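Scholarship and Award Night: Tips for Setting Up, Framing and Storing

Kitchen and Workroom Notes, Osagie Community College Foundation

Most of what follows was worked out in the back kitchen and workroom over several award nights. It is meant for whoever sets up the next one. Additions go to Nkechi Mohammed in the Foundation office.

Tablecloths

Take the cloths out of the bins the afternoon before and hang them over the stair rail. Most of the fold lines drop out overnight. For the ones that don't, mist with plain water and press on medium, wrong side up. Don't iron over a coffee stain, it sets. Dab it with cold water and a little dish soap first, then rinse.

Candle wax comes off with an ice cube in a sandwich bag. Let the wax go hard, lift it with a butter knife, and put brown paper over what is left before you run the iron across it.

Coffee and punch

The big urn holds enough for 61 cups if you fill them the way people pour for themselves. Start it at 4:30 for a 6:00 program. Rinse the basket before you add grounds. After the event, run one batch of white vinegar and water through it, then two of plain water, and leave the lid off to dry.

Freeze a ring of the punch itself the night before and use that for ice. Cubes water it down before the speeches are over. Sherbet goes in last.

Cut sheet cake with a long knife dipped in hot water and wiped between cuts. A cake sold as serving 100 gives almost that many if the pieces are kept small at the corners.

Certificates and frames

Wash and dry your hands before touching the paper. Clean the glass on both sides with a lint-free cloth, spray the cloth and not the glass, and let it dry fully before the certificate goes in. Glass that is damp on the inside will stick to the ink.

Bend the metal tabs with the flat of a screwdriver. Fingernails lose every time. 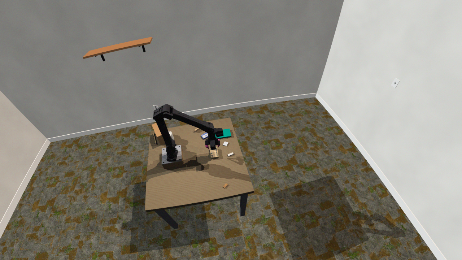
Page last changed: February, 4:10 p.m.

Plaques

Brass plates get wiped with a dry soft cloth. If one has gone dull, use a paste of lemon juice and baking soda, rinse, and dry right away. Keep the paste off the wood. Lacquered plates only need a damp cloth, and polish will cloud them.

Scratches on a walnut plaque can be rubbed with the cut side of a walnut or pecan. Wait five minutes and buff.

For the donor wall, hang new plaques with two hooks each so they stay level. Mark the holes on painter's tape and drill through the tape.

Flowers and ribbon

Cut stems at a slant under running water and strip any leaf that would sit below the water line. Carnations hold up best under the stage lights. Singe the ends of polyester ribbon with a lighter, but cut cotton ribbon on the bias instead.

Putting away

Medals go flat in egg cartons. Name tags go back in the shoebox in alphabetical order, empty holders in front. Easels fold and stand in closet 619, with three kept by the front office for the spring luncheon.

Wash the serving trays by hand. The gold rims come off in the dishwasher.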